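Frequently Asked Questions: The Koronwood Robotics Club Laundry Project

Last updated Jul 22, 2023

I get the same handful of emails every week, so I finally sat down and wrote out the answers. If yours isn't on the page, write to the club address and I'll add it (eventually!).

What is the laundry project, anyway?

It's our summer thing at the Koronwood club. We're teaching a robot to fold clothes, and we do that by folding a whole lot of clothes ourselves with hand-held grippers and saving every fold as a recording. The students named the software Clorkel. I voted for something more dignified and lost.

Do I need to know how to code?

Nope. Half the work is folding, and the other half is arguing over which folds were any good. If you want to code there's plenty of that too, mostly Python, and we'll pair you up with someone who has been around for a while.

How old do I have to be?

High school age or older. Younger brothers and sisters are welcome at the open afternoon in July, but they can't sign up for recording sessions yet.

What happens in a recording session?

You get a pair of grippers, one for each hand, and a garment. You lay it out, grab, fold, let go, and start over with it in a different position. A full session is 49 folds, and yes, your forearms will know it by the end. You learn quickly that slow is better. If I'm rushing, my recordings come out jerky and I end up tossing most of them.

Can I see what the work looks like?

Sure, we were on T-shirts for these, with the blue one on the bed.

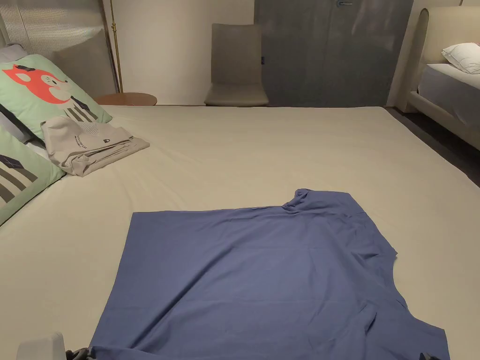
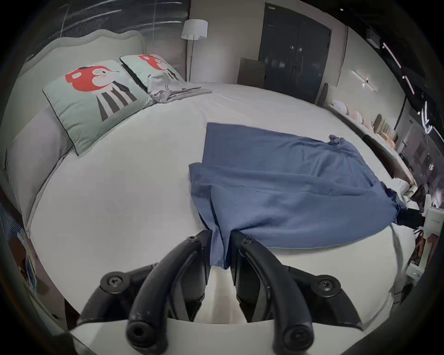
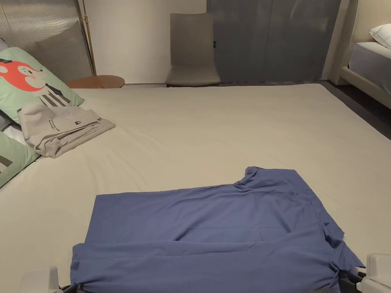 James wrote in to say that two hands aren't the hard part, and that beginners should spend their first hour on grabbing a hem without picking up both layers by mistake. I agree with every word of that, and I've moved hem practice to the top of the starter sheet.

Why a bed and not a nice flat table?

Lots of people fold on a bed at home, me included, and a mattress gives a little when you press on it. We want Clorkel to cope with that. We do table sessions as well, and you can pick whichever you like better.

How many recordings do you have so far?

As of this update we have 117 sessions on the drive, and 115 of them are usable. The 2 bad ones were both mine (I forgot to start the recording on one and named the other one wrong, so please label your files!).

Is Clorkel folding by itself yet?

Kind of? It can fold a towel in half on a good day. Shirts are a different story. It gets the first sleeve over and then seems to lose track of where the second one went. We're hoping more examples with rumpled sleeves will help, so if your shirt comes out messy when you put it down, leave it messy.

Can I bring my own clothes?

Please do! Plain colors in soft cotton are the easiest to start with. No sequins, no big zippers, and nothing you'd be sad to see stretched out. Write your name on the tag.

Are you entering the Firari Cup?

Yes, in the home tasks category. Each team gets a basket of clothes they haven't seen before and a time limit. We're not expecting to win anything, but we'd love to get through one whole shirt. If you want to be on the travel team, you need to have done at least a few recording sessions first.

What does it cost?

Club dues cover everything except your lunch. If dues are a problem, send me a note and we'll work it out, no forms.

What if I miss a week?

No big deal. Everyone goes on vacation. Just take your name off the sign-up sheet so the next person can have the grippers.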